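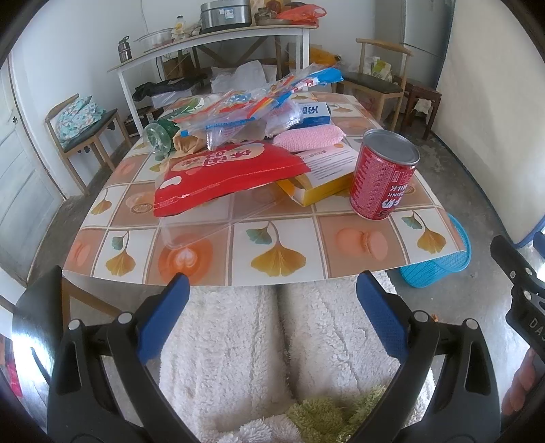
Rug Cleaning: Frequently Asked Questions
Plelham Rug Care

14 shares | 6 comments

Which rugs do you clean?

We clean wool, cotton, acrylic, polyester and most blends, in flat weave, cut pile, loop pile and shag. We do not clean silk, viscose or leather patchwork rugs at the Plelham shop. If you have one of those, call us and we will give you the name of a cleaner who takes them.

How do I find out what my rug is made of?

Look for a label on the back, usually near a corner. If it has been cut off, bring the rug in and we will test a few fibers at the counter. There is no charge for the test and you do not have to leave the rug with us.

What does it cost?

Prices go by the square foot and depend on the fiber and the length of the pile. Shag costs more than flat weave because it takes longer to rinse and dry. The smallest order we take is $38. An estimate given over the phone can change once the rug is measured, and we will call you before starting if it does.

How long will it take?

Most rugs are ready in eight working days. Long pile can take up to twelve. June is our busiest month, and you should add a few days to either figure then. We do not offer a same-day service.

Do you pick up and deliver?

Yes, within Plelham and as far as Ziltau. Pickup is between 8 a.m. and noon. Please have the furniture off the rug before the driver gets there. Our drivers can roll and carry a rug but are not insured to move pianos, beds or cabinets.

There is a stairs charge above the second floor if the building has no elevator.

Should I vacuum before I send it?

You can, but you do not have to. Every rug goes through the dusting machine before it is washed. Do pick out coins, pins and small toys. Anything we find is put in an envelope and returned with the rug.

How should I vacuum a shag rug at home?

Turn the beater bar off, or use the hose with the plain floor tool. A spinning brush can wrap long yarn around itself and pull it loose. Go slowly, in one direction, then go back the other way. Once a month or so, turn the rug over and vacuum the back, then take up the dirt that has dropped onto the floor.

If the rug is small enough to lift, take it outside and shake it first.

What do I do about a spill?

Blot it with a white cloth right away. Press down and lift, and move to a clean part of the cloth each time. Do not rub. When no more comes up, dampen another cloth with cool water and blot again. Most of the damage we see comes from store-bought spot cleaner that was not rinsed out. It dries sticky and the spot gets darker over the next few weeks.

For candle wax, let it harden and break off what you can with a spoon. Leave the rest to us. Please do not iron it, especially on acrylic or polyester.

Can you get pet urine out?

Fresh accidents, nearly always. Old ones may leave a color change even after the smell is gone, because the dye itself has been affected. Tell us where the spots are when you book. They get a separate soak, which is charged by the spot.

My white rug has turned yellow. Will it come back?

Sometimes. Yellowing from soil or cleaner residue usually washes out. Yellowing from sunlight or from an aging latex backing does not. Salamatu Onuoha looks at all white and cream rugs when they come in, and she will tell you which kind she thinks it is before you pay for anything.

Can I put a small rug in my washing machine?

Check the label. If it says machine wash, use cold water and a gentle cycle, and dry it flat. Rugs with a glued backing should stay out of the machine and the dryer.

Do I need a pad?

On a hard floor, yes. It keeps the rug from slipping and slows down wear under chairs and tables. Cut it an inch smaller than the rug on every side. We sell felt and natural rubber pads by the foot, and Faustino Carrillo can cut one while you wait.

How do I get chair dents out?

Lay an ice cube in the dent, let it melt, blot up the water and lift the pile with your fingers. Deep dents in wool may need two tries.

Do you repair rugs?

We do binding, fringe and small holes. Repairs are done after cleaning and add at least a week.

How long will you hold a finished rug?

Sixty days. After that there is a storage fee, which is printed on your ticket.

6 comments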